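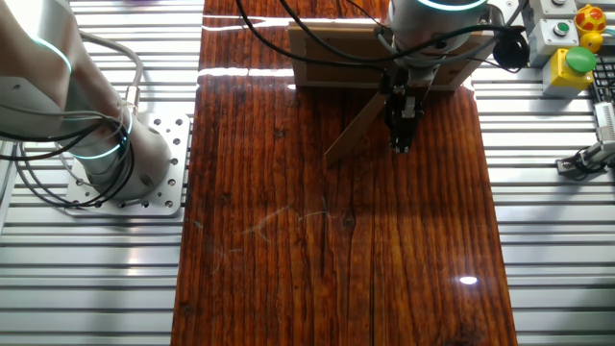
10/22/21

The cell is back in one piece, so I'm writing down what I did to it before I forget. Last time I tore it down I kept no notes at all and had to work out my own wiring a second time.

For anyone new to this blog, it's a two-arm cell on slotted aluminum extrusion, in the back half of the shop I rent in Groten. One arm does the stick work over the wood board. The other one is bolted to its own plate on the left. I've been running it since August, mostly in the evenings, and it had picked up three problems: the gripping arm drifted at the far end of its reach, the cables were rubbing, and the board had moved.

The board first. It's a heavy old plank with a thick varnish on it, full of cracks and knots, and I know a sheet of something flat would be easier. I like it and it's staying. But it lies across the gap between the two halves of the table, and I had only ever clamped it at one end. Every time the stick touched down a little too hard the board crept. By the end of September the far end had shifted 2 mm, and all my taught points were off by that much in a way that got worse the farther down the board you went. I spent two evenings blaming the arm for that.

The fix was dull. I took everything off, ran a scraper along the extrusion slots, and found a good amount of grit and one washer sitting under the left edge. With that gone the board stopped rocking. Then I put stops on the underside, two at each end, that catch in the slots. No clamps on top where the arm can hit them.

The pale scratches near the middle are from the stick. There was a program in September with the touch height set too low, and it drew a few nice curves in the lacquer before I got to the stop button. I thought about sanding them out and re-coating. I haven't. They don't affect anything, and new varnish would change the thickness again.

Next the gripper. It's a parallel type with two fingers, secondhand, from Ramasamy, and it came with no paperwork. The sticks I use are long and flat, and when you hold one near the end it acts as a lever on the fingers. Any play in the fingers shows up many times over at the tip. I took the fingers off, cleaned the seats with alcohol, and put the screws back with a drop of medium threadlocker. One of the four had been only finger tight. I must have done that myself.

After that I set the tool point again. The way I do it is to put a stick in the fingers, bring the tip down over a mark on the board, and approach the same mark from four different wrist angles. If the tip stays on the mark, the tool point is good. The first try was bad, so I did it over with a fresh stick. The old one had a slight bow in it, which I could only see by laying it on the table. I now check each stick that way before it goes in the gripper. If you do this at home, check the stick first and save yourself an hour.

Cables took the longest. The wrist has a couple of black runs coming off it, and they need enough slack to let the wrist turn but not so much that they hang down in the work. I had them too tight. At full rotation the loop pulled against the connector, and the jacket had a shiny spot where it rubbed. No copper showing, so I left the cable in service and turned it so the worn side faces out. I've got a replacement on order from Erkow but it's been on order for a month.

My rule for the loops now is to move the joint to both ends of its travel by hand guiding, with the program off, and watch the loop the whole way. Then tie it down. I used to tie it down first and look later, and cut off a lot of zip ties that way.

The left arm still has a pile of cable coiled around its base. It's ugly. I left it, since the arm may move to a different spot on the table this winter and I don't want to cut anything to length until I've decided. The plate under it has holes all around the edge, so shifting it is mostly a matter of finding slot nuts that aren't stripped. I did check the plate bolts while I was there. Torqued them all, marked each one with a paint pen across the head and onto the plate. If a line breaks, the bolt has turned.

The buttons got a wipe and a test. I press every stop before I run anything after a teardown, with the arms powered and moving slowly, and I want to see them stop -- not just a light change on the screen. They did. I also moved the boxes farther over on the right side so I can reach them from where I sit with the keyboard. Before, I had to lean across the table, and leaning across a table with two live arms on it is a bad habit.

The tray has gone back at the top of the board. It's light and has nothing holding it down yet, so I still need to make a locating edge for it. Grundason makes a low-profile bracket that might do. For now I pencil a line along one side and look at it before each run.

Then the long test. I set it to a simple cycle: pick up a stick, go to a point over the board, hover, come back. I ran it at 30 percent speed for 60 minutes and stood there for most of it. No faults. After that I let it go at normal speed over the next few evenings, and the counter was at 1,281 cycles when I shut it off last night. I checked the tip against the mark at the end and couldn't see any drift. The board is where I left it too.

What's left on the list:

Replace the worn wrist cable when it comes.
Locating edge for the tray.
Decide where the left arm is going, then deal with the coil.
Back up the taught points somewhere other than the one laptop.
Buy more slot nuts.

I'll do the backup tonight. The rest can wait until it gets too cold to work on the truck.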